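[Flestcombe-list] Re: Handheld vs. leader arms for the box task

Date: 24th November
To: flestcombe-list
Subject: Re: [Flestcombe-list] Handheld vs. leader arms for the box task 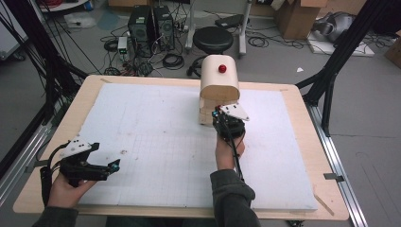 Box task on the foam board, both handheld grippers, view from the head camera.

Replying to the list because two other groups wrote to me off-list with much the same questions. I have left the original message in pieces below and answered under each one.

> We have the Virnano leader arms running and can record with them, but our
> operators are slow. The box task takes them so long that we get very few
> usable episodes in a session. You said in the spring call that you had moved
> to handheld grippers for the same task. Did you drop remote control
> completely, or do you still use it for part of the set?

We still use it, for a smaller part. The current set for the box task has 300 episodes that passed review. Of those, 164 were done by hand with the two grippers and the rest by remote control on the follower arms. The first version of the set was all remote control and we threw most of it out in November of last year, when we changed the fingers.

The split was not planned. We meant to go all handheld. Then we trained on handheld data only and the arm kept coming at the box from a direction the elbow could not support once it got near the table. A person can get a hand in low from the front and turn the wrist without thinking about it. The follower arm can do that in some places on the board and not in others. The remote control episodes carry that information, because if the arm can't do it the operator finds out right away and goes in another way.

So what we do now is handheld for variety of position and handling, and remote control for the corners of the board where reach is a problem. If your operators are slow, I would keep them on those corners only and move everything else to handheld.

> How do you keep the person from doing it like a person? Our handheld
> episodes look fine on video but the finger motion is nothing the real
> gripper could follow. People regrip, they poke things, they slide the
> object with the side of the tool.

We had all of that. The written rules we give people now are short:

Both grippers are in the head view before the episode starts, fingers open.
One gripper steadies, the other works. Say which is which before you start and do not swap in the middle.
Closing and opening take a full second. Count it if you need to.
No pushing with the plate or the body of the gripper. Fingers only.
If you drop something, stop. Do not save the episode by being quick.
Elbows stay off the table.

The second rule made the largest difference. Before we had it, people would pass the steadying job from one hand to the other whenever it was convenient, and the model learned to hover with both arms and do nothing. With a fixed role for each hand in an episode, it commits. We record some sessions with the left hand steadying and some with the right, but inside an episode it never changes.

On the sliding problem, what helped was practice without recording. Each new person does 19 attempts that go straight in the trash. The number has no meaning, it is how many lines were left on the sign-in sheet when we started doing it. By the end most people have stopped treating the grippers like fingers and started treating them like tongs.

> Is your box the same as ours? The lid on ours sticks, and the operators
> have started to slam it.

Same general shape, I think. Ours is wood, with a curved top that comes down at the front and a round red knob on it. It came out of the Cerdale parts order, the one that went to everybody, and it has been sanded since. I don't know if yours was from the first batch or the second. Our first one stuck as well. We sanded the runners with fine paper and it was enough. Please don't use wax or oil. We tried wax on a spare and it got onto the finger pads, and then the pads slipped on everything for two days until we worked out what was wrong.

If people slam the lid, I would mark those episodes as bad even when the lid ends up closed. The arm will copy the slam with a good deal more force than a person has in the wrist, and you will be replacing knobs.

On the knob itself: it is glossy, and overhead light makes a bright spot on it that moves when the head moves. We worried about this and it was not a problem in training. It was a problem for the old tracking script, which looked for a red patch of a certain size. If you are still using that script, turn off the knob check.

> What surface are you working on? We are on bare table and get a lot of
> drift between sessions.

Foam board laid on the table, with a faint grid printed on it. The board is smaller than the table top so there is a strip of wood left all the way around, and that strip is useful. At the start of every session the operator looks at the strip on all four sides in the head view. If it is wider on one side than in the reference picture, the board has moved. We used to tape it down, and the tape pulled the corners up over time, which was worse than the drift.

The grid is for people. The model does not use it as far as we can tell. We trained once with the board flipped to the blank side for half the episodes and the results were the same within what we normally see between runs. But for the person setting the start position it saves time. The sheet gives a square and a rotation, they put the box on it, and they go.

Foam also takes the knock when a gripper comes down too hard. On bare wood we cracked two fingertips in the first month. On foam none have cracked, though the board gets dented and we change it when the dents start to tip the box.

> Do you have trouble with the cables? Ours pull on the wrist.

Yes, and I don't have a full answer. The cable on the working hand we run back down the forearm, under or along the sleeve, with one loose wrap near the elbow. The other one tends to get left in a coil off to the side, and it is fine as long as that hand is only steadying. When the left hand is the working hand, run that one down the arm too. We did not do this for one whole session, and you can see in the wrist track that every reach to the right stops short.

Long sleeves help with comfort. Plain dark ones, no patterns, and push them down before the start so the wrist is covered the same way each time. I am less sure this matters than I used to be, but it costs nothing.

The plates on top of the grippers should be checked for looseness every morning. They are only held on by small screws and they turn a little if someone puts the gripper down on its side. A plate that has turned by a few degrees gives you a whole morning of poses that are off by a few degrees, and it does not show on the video at all. We lost a session that way and only found it when we overlaid the hand poses on the robot model.

> Last question. How do you mix the two kinds of data in training? Equal
> weight, or do you favor remote control because it is from the real arm?

We started with equal weight per episode. The trouble is that remote control episodes are much longer, so per step they swamped the rest. Now we sample by step and hold the two kinds at even shares, and for remote control we cut the pauses where the operator is only thinking. Anything with no motion on either arm for more than a second comes out – except right before a close, where a short pause is part of doing it properly.

Config 2081 is the one to start from if you want to copy ours. It is in the shared folder under the box task. There is also a newer one in there with the name Piątek in it. That one is half finished and the step limits are wrong for the Virnano arms, so leave it alone for now. I will post when it is usable.

Two things you did not ask about.

First, the start of the episode. For a long time we let people begin with their hands wherever they happened to be. The robot always starts from its rest pose, so there was a gap in the data between rest and the first place a person's hands showed up. The arms would leave rest and wander. Now one gripper waits over the near left corner of the board and the other over the near right, and the recording starts from there. If a session didn't start that way we cut the front off and keep the rest of it, but we don't count on it.

Second, failures. We used to delete them. We now keep the ones where the person misses the knob, backs off slowly, and gets it on the second try. They have a tag, "retry", and they are a small share of the set. The arm used to miss once and then go on with the rest of the task with nothing in its fingers, lifting a lid it was not holding. With the retry episodes in, it goes back for the knob most of the time. Don't ask people to miss on purpose. We tried and it looks nothing like a real miss.

If you do send episodes to the Flestcombe folder, please send the raw files along with the trimmed ones, and the start sheet. We got one set earlier without the sheet and had to guess the box rotation from the head view, which was slow work and probably wrong in places.

I can send the practice sheet and the reference picture for the board strip to anyone who wants them. Write to me directly for those, the list strips attachments over a certain size.

--
Flestcombe-list mailing list
To unsubscribe or change to digest mode, use the list page.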